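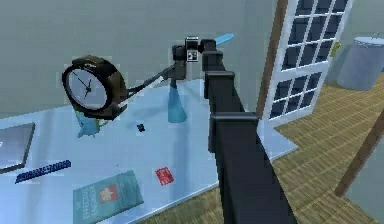 Checking object placement in simulated rooms before you train

Written by Zerrin Akgül, with notes from İlker Gezer

These steps cover how we check a batch of generated rooms before any policy is trained on it. You need the Flellano scene tools and one batch of rendered episodes. Our last batch had 1894 episodes, and a first pass took almost 4 hours.

Step 1. Load the batch and fix the seed

Open the batch in Flellano and write the seed in the run log. If you skip the log entry, you can't rebuild a room later when something looks wrong in it.

Step 2. Check the floor

Go through the wide views first. Look for small objects lying in the open, such as the pale egg-shaped one near the blue container in the view below. Compare each with the placement list. If the list says it belongs on a shelf or table, mark the episode "dropped" — don't delete it yet.

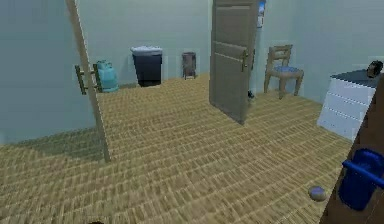 Step 3. Check the wrist and the tag

Pick 6 episodes per room type and open a view that includes the arm. The square tag on the wrist module should be readable in at least one view per episode. Piyumi Gazi wrote the script that tests this, but it misses steep angles, so look at the rejects yourself.
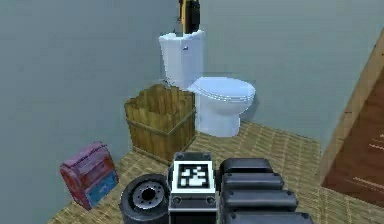

Bathroom corner with the wrist tag in view, bottom center.

Step 4. Check large surfaces

Long counters cause most of our placement errors. The sampler picks points evenly over the top, and objects can land very close to an end. Set the edge margin to 2 cm and run the sampler again on any room where a base hangs over.

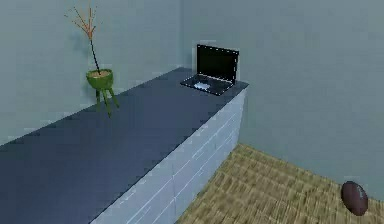 The margin applies to the base of the object only. Tall things with a narrow foot can pass the test and still touch a wall higher up, so leave the collision check on for those.

Step 5. Save the report

Export the marked episodes as one file and send it to Benedicta Sarpong with the seed and the margin value. She merges the reports each May.

Last updated January 27, 2021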